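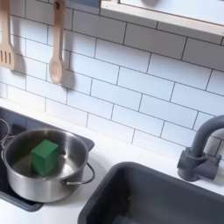

보도자료
배포일: 2020년 10월 28일
보낸 곳: 드론다우(Drondau)
즉시 보도 가능

드론다우, 말린 나물과 육수 재료 꾸러미 '보갈레' 두 번째 시즌 예약 시작

집에서 따라 하는 녹화 강의 포함, 햇재료로 꾸린 200상자 한정

안녕하세요, 말린 채소와 국물 재료를 만드는 드론다우입니다. 보도자료는 원래 좀 딱딱하게 써야 한다고들 하시는데, 지난번에 딱딱하게 썼다가 저도 읽기 싫은 글이 되어 버려서 이번에는 그냥 제가 말하듯이 써 보려고 합니다. 기사로 옮기실 때는 편하게 다듬어 주세요!

소식부터 말씀드릴게요. 저희가 봄에 처음 내놓았던 집밥 꾸러미 '보갈레(Bogale)'의 시즌 2 예약을 오늘부터 받습니다. 상자 안에는 말린 무청 시래기, 애호박고지, 가지말랭이, 표고, 그리고 다시마와 멸치를 따로 담은 육수 봉투가 들어갑니다. 여기에 종이 요리책 한 권과 녹화 강의를 볼 수 있는 주소가 같이 갑니다. 봄 꾸러미를 받아 보신 분들은 아시겠지만 저희 상자는 겉이 참 수수해요. 이번에도 수수합니다. 대신 안쪽 봉투가 전보다 두꺼워졌고, 뜯었다가 다시 닫을 수 있게 됐어요(이 얘기를 정말 많이 들었거든요).

봄 꾸러미는 어땠냐면

처음 만들 때는 동네에서 조금 팔고 말 줄 알았습니다. 요리 모임을 하던 공간의 문을 한동안 닫게 되면서, 모임에 오시던 분들께 재료라도 보내 드리자고 시작한 일이었어요. 그런데 집에서 밥해 먹는 날이 길어지니까 모임과 상관없는 분들까지 주문을 주시더라고요. 부모님 댁으로 하나, 자취하는 동생네로 하나, 이렇게 나눠 보내신 분도 계셨고요.

후기를 읽는 재미도 컸습니다. 제일 많았던 질문은 단연 시래기 삶는 법이었어요. 푹 삶았는데도 질기다, 껍질을 벗겨야 하느냐, 삶은 물이 갈색인데 괜찮으냐. 제가 답장을 쓰다 쓰다 나중에는 복사해 붙이는 지경이 됐는데, 그때 쓴 답장들이 이번 요리책의 첫 장이 되었습니다. 줄기 쪽 얇은 껍질은 벗기시는 게 부드럽고요, 다 삶은 다음에 불을 끄고 그 물에 그대로 담가 두시면 훨씬 나아요. 급하다고 바로 찬물에 헹구시면 속이 덜 풀립니다.

아쉬운 소리도 들었습니다. 멸치가 자잘해서 손질이 번거롭다는 분이 계셨고, 가지가 생각보다 빨리 떨어진다는 분도 계셨어요. 표고는 반대로 너무 많다고 하시고요. 집집마다 입맛이 이렇게 다른데 한 상자로 맞추려니 머리가 아팠습니다. 그래서 이번에는 가지를 늘리고 표고를 조금 줄였습니다. 표고 좋아하시는 분들께는 미안한 마음이에요. 표고만 따로 담은 봉투를 추가로 고르실 수 있게 해 두었으니 예약하실 때 살펴봐 주세요.

이번 상자에 들어가는 것들

시래기는 한 봉투에 200그램입니다. 말린 상태의 무게라서 불리면 양이 꽤 늘어나요. 처음 해 보시는 분은 한꺼번에 다 삶지 마시고 반쯤만 꺼내서 해 보세요. 남으면 물기를 살짝 머금은 채로 한 끼 먹을 만큼씩 싸서 얼려 두시면 됩니다. 꽉 짜서 얼리면 질겨져요.

애호박고지는 9월에 썰어 말린 것입니다. 올해는 여름비가 길어서 걱정을 많이 했습니다. 볕이 들었다 싶으면 널고, 하늘이 흐려지면 걷고, 그러다 결국 실내 건조실 신세를 진 것도 섞여 있습니다. 볕에만 말린 것보다 색이 조금 연한 조각이 보이실 텐데, 맛을 보니 볶음에는 오히려 그쪽이 더 낫다는 게 제 의견입니다. 들기름에 마늘 조금, 새우젓 조금이면 충분하고요.

가지말랭이는 제가 제일 좋아하는 재료라 말이 길어질까 봐 참고 있습니다. 딱 하나만 말씀드릴게요. 너무 오래 불리지 마세요! 쫄깃한 맛으로 먹는 건데 물에 오래 두면 그게 다 사라집니다. 미지근한 물에 담갔다가 휘어질 정도가 되면 건져서 꼭 짜고, 간장과 파를 넣어 먼저 무쳐 둔 다음에 볶으시면 간이 속까지 들어요.

육수 봉투는 다시마와 멸치를 따로 담는 방식으로 바꾸었습니다. 다시마는 물이 끓기 시작하면 건지고 멸치는 조금 더 두는 편이 좋은데, 봄에는 한 주머니에 같이 넣었다가 건지기가 어렵다는 말씀을 들었습니다. 멸치는 크기가 좀 있는 것으로 바꾸고 내장을 뺀 다음에 담습니다. 이 작업이 시간을 제일 많이 잡아먹어요. 저도 멸치 똥 빼느라 손끝에서 며칠째 바다 냄새가 납니다.

채소는 이번에도 홀레툼(Holletum) 농장에서 받았습니다. 봄부터 같이 일해 온 곳이고, 무청을 베는 날을 저희 건조 일정에 맞춰 주시는 고마운 곳이에요. 무는 김장 쪽으로 가고 무청은 저희에게 옵니다. 모양이 고르지 않은 호박과 가지도 섞어서 받는데, 썰어 말리면 다 똑같이 맛있습니다.

요리책과 강의 이야기

요리책은 얇습니다. 두껍게 만들 수도 있었는데 부엌에 펼쳐 놓고 보려면 얇은 게 낫겠다 싶었어요. 글씨는 봄 것보다 키웠습니다. 어머니께 드렸더니 안경을 찾으시더라는 후기를 읽고 바로 키웠어요. 계량은 집에 있는 밥숟가락과 종이컵 기준으로 적었고, 저울이 있는 분들을 위해 그램도 옆에 작게 달아 두었습니다. 시래기 된장지짐, 호박고지 들깨볶음, 가지말랭이밥처럼 매일 먹는 음식이 대부분이에요. 손님상에 낼 만한 것도 넣어 달라는 요청이 있어서 표고전골 하나를 뒤쪽에 실었습니다.

강의는 요리 공간 프레본(Prevon)과 함께 만들었습니다. 전체 길이가 거의 90분이라 좀 길죠. 그런데 줄이려고 보니 줄일 데가 없더라고요. 시래기가 삶아지는 동안 옆에서 밥을 안치고, 나물을 무치고, 그 사이에 국물을 내는 식으로 저녁상 하나를 통째로 차립니다. 처음부터 끝까지 보셔도 되고, 음식별로 골라 보실 수도 있습니다. 불 앞에서 손에 물 묻히고 계신 분들을 생각해서 말로 설명을 많이 했어요. 라디오처럼 틀어 놓고 따라 하셔도 됩니다.

특별한 도구는 필요 없습니다. 냄비 하나, 프라이팬 하나, 나무 주걱이나 숟가락이면 다 만드실 수 있어요. 코팅 팬을 쓰시는 분이라면 나물 볶을 때 쇠숟가락은 참아 주시고요. 나무 도구는 쓰고 나서 물에 오래 담가 두지 말고 얼른 씻어 세우거나 걸어서 말려 주세요. 강의 중에 이 잔소리를 여러 번 하는데, 편집하면서 들어 보니 제가 들어도 좀 많더라고요. 그래도 남겨 두었습니다.

집에 늘 두는 양념만으로 되게 하는 것도 이번에 신경을 많이 쓴 부분이에요. 국간장, 된장, 들기름, 들깻가루, 마늘, 파. 들깻가루가 없으면 그냥 빼셔도 됩니다. 국간장이 없는 댁은 진간장에 소금을 조금 섞어 쓰세요. 봄 요리책에는 제가 욕심을 부려서 구하기 힘든 장을 하나 넣었다가 그걸 어디서 사느냐는 문의를 참 많이 받았습니다. 이번에는 욕심을 접었습니다.

예약과 배송

준비한 수량은 200상자입니다. 건조와 포장을 모두 저희 작업실에서 하다 보니 한 번에 이보다 많이 만들기가 어렵습니다. 예약은 드론다우 홈페이지에서 받고, 준비한 상자가 다 나가면 예약 창이 자동으로 닫힙니다. 전화로도 받고 싶은데 작업하다 보면 전화를 자꾸 놓쳐서요, 인터넷 주문이 어려우신 분은 문자로 성함과 주소를 남겨 주시면 저희가 대신 넣어 드리겠습니다.

상자는 예약하신 순서대로 보내 드립니다. 받는 분과 주문하신 분이 달라도 괜찮고, 짧은 편지를 남겨 주시면 손으로 옮겨 적어 함께 넣어 드려요. 제 글씨가 예쁘지는 않습니다. 읽을 수는 있어요.

받으신 뒤에는 직사광선이 들지 않는 서늘한 곳에 두시고, 한 번 뜯은 봉투는 공기를 빼고 닫아서 냉동실에 넣어 주세요. 말린 나물이라고 실온에 오래 두시는 분이 많은데 집 안은 생각보다 습합니다. 육수용 멸치는 뜯지 않았더라도 냉동실에 두시길 권해 드려요. 꾸러미에는 멸치가 들어가고 작업실에서 새우도 다루고 있으니 갑각류나 생선 알레르기가 있는 분은 주문 전에 꼭 문의해 주세요. 육수 봉투를 뺀 채소 꾸러미도 준비되어 있지만 같은 작업실에서 포장한다는 점은 미리 말씀드립니다.

빈 봉투 회수도 해 봅니다

이번에 처음 해 보는 일이 하나 더 있어요. 다 드신 봉투를 모아서 다음 꾸러미를 받으실 때 택배 기사님 편에 돌려보내 주시면 저희가 모아 재활용 업체에 넘깁니다. 지퍼가 달린 두꺼운 봉투로 바꾸면서 마음에 걸리던 부분이었습니다. 물로 한 번 헹궈 말려서 보내 주시면 됩니다. 얼마나 돌아올지는 저희도 모르겠어요. 잘되면 계속하고, 안 되면 방법을 바꿔 보겠습니다.

드론다우와 프레본에 대해

드론다우는 제철 채소를 말려 파는 작은 식품 회사입니다. 말린 나물과 육수 재료를 주로 만들고, 봄부터는 꾸러미 상품 보갈레를 함께 내고 있습니다. 프레본은 집밥을 주제로 요리 모임을 여는 공간으로, 요즘은 모임 대신 녹화 강의를 만들고 있습니다. 모임을 다시 열게 되면 그때 또 길게 편지 드리겠습니다.

취재 안내

재료 사진이나 요리책 일부가 필요하신 기자님께는 파일로 보내 드립니다. 맛을 보고 쓰고 싶으신 분께는 작은 시식용 묶음도 준비해 두었어요. 작업실 방문은 포장 기간에는 어렵고, 서면이나 전화 인터뷰는 오후 늦은 시간이 좋습니다. 오전에는 대개 멸치를 손질하고 있습니다.

문의: 드론다우 홍보 담당, 홈페이지 문의 게시판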